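Plesia puts two gripper fingertips head to head, and the softball-sized surprise is the wrist camera

Nisosberg, 2020-08-29

The small automation workshop Plesia has spent most of August asking one question over and over: which fingertip should go on the two-finger gripper it plans to share with other workshops next year? This week it put out its first numbers, and for anyone who likes watching a robot hand get better at its job, they are great fun to read.

The trial is called Flomby, and it pits two fingertip shapes against each other on the same arm, with the same motor settings and the same controller. One is a flat pad, the kind most people start with. The other is a narrower tip that comes to a point, meant to get under the side of a curved object before the fingers close. Everything is logged through a little camera at the wrist, so each attempt can be looked at again from the gripper's own point of view.

Round things got most of the attention, and fair enough – they are the ones that squirt out of a grip and roll off across the bench. The workshop ran 900 grasps with each tip, split between balls, blocks and a few odd shapes, all on a gridded cutting mat so that the start positions could be repeated. On balls alone, the flat pad lost its hold 272 times. The pointed tip lost it 70 times, with the same closing force. That is a huge gap for a part you can swap with a screwdriver!

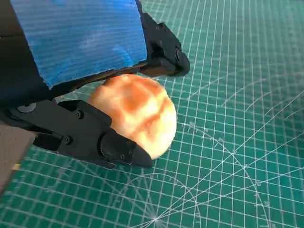
Halliday, a workshop that has been running flat pads on its own arm since last year, is not ready to throw them out. Its reply to the results, posted the same afternoon, says the pointed tip wins on balls because it has a curve to tuck under, and that thin flat parts are another matter. Halliday would like to see washers, cards and bottle caps in the next round, and it asks whether the closing speed was held steady as well as the force, as its own pads grip far better when they come in slowly.

Plesia says the speed was fixed for the whole trial, and it likes the idea of the flat parts so much that they have already been added to the list. It also owns up to a weak spot in the pointed tip: on the blocks, the two shapes finished almost level, and the point sometimes nudged a block around before the grip was firm. A version with a blunter nose is being made now.

The camera turned out to be the sleeper hit of the whole exercise. It was first put on just to keep a record, but the team found that a bad grasp can often be spotted in the last moment before the fingers close, when the ball sits too far toward one tip. The controller doesn't use that yet. In the next round it will, with a simple check that stops the fingers, shifts the wrist a little and tries again. Two lens options are in the running, a wide one that takes in more of the mat and a narrower one that gives a cleaner look at the fingertips.

Round two will run to 3,000 grasps and will include the blunter tip, both lenses and Halliday's flat parts. Plesia plans to post the full log, misses and all, along with drawings of every fingertip. Other workshops are welcome to send in a tip of their own, as long as it fits the standard two-screw mount and arrives in Nisosberg before the arm is set up again.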